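Rinar Utensil Caddy, Divided

Wide rectangular caddy in mauve-purple plastic with rounded corners. An internal divider separates spoons and other long-handled tools. Capacity: 18 to 20 pieces of mixed cutlery. Empty weight: 274 g. Maximum water temperature for washing: 70 °C.

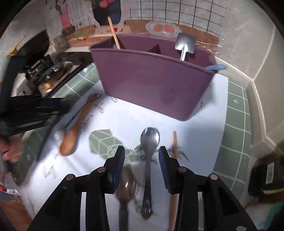 Can wooden spoons go in with metal ones?
Use separate compartments and dry the wooden pieces fully first.

Replacement caddies ship from the Tresau warehouse. Trade orders: Siiri Strazds, Stestdale office.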